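Wood Polish Claims I've Stopped Believing
9/24/22
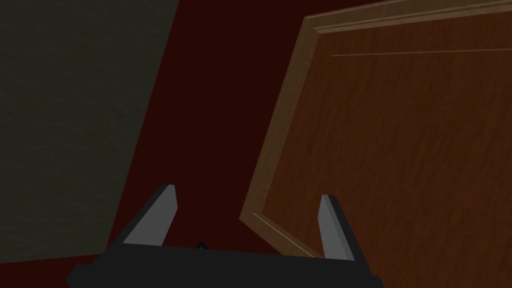 Reddish-brown wood grain with a lighter molded border.

Every can of polish in the hardware aisle says it "feeds" the wood. Wood that has been cut, dried and finished doesn't eat. What you're rubbing is the finish on top, and if that's in good shape, most of the product ends up on your cloth.

I tried two of the big promises over the summer. Plerine says on the label that one coat protects for up to 66 days. I put it on half of a cabinet door in June and left the other half alone. Two weeks later I couldn't tell which half was which, and neither could anyone else in the house. Bonavex smelled nicer and left a greasy film that held on to dust like tape.

What I do now:

Dust with a dry cotton cloth first. Old T-shirts are fine, minus the seams. Go with the grain.

For sticky spots near handles, use a few drops of dish soap in a bowl of warm water. Wring the cloth hard. Wipe, then dry it right away.

Grooves in molding are where the gray gunk lives. A soft toothbrush gets most of it, and a wooden skewer wrapped in a bit of cloth gets the corners. Skip the metal picks, whatever the videos say.

The walnut trick for scratches? It darkens a light scratch for a while. On a deep one it did nothing for me except leave crumbs. A wax stick from Femmont worked better, though I had to buy a pack of 4 shades to get the one I needed.

Vinegar and olive oil: I don't see the point. The oil sits there and can go sour, and the vinegar may dull some finishes. People swear by it, and people also swear by mayonnaise on water rings.

If you do want shine, a thin coat of plain paste wax once a year is plenty - test it inside a door first. Let it haze, then buff. If it still feels tacky the next day, you used too much.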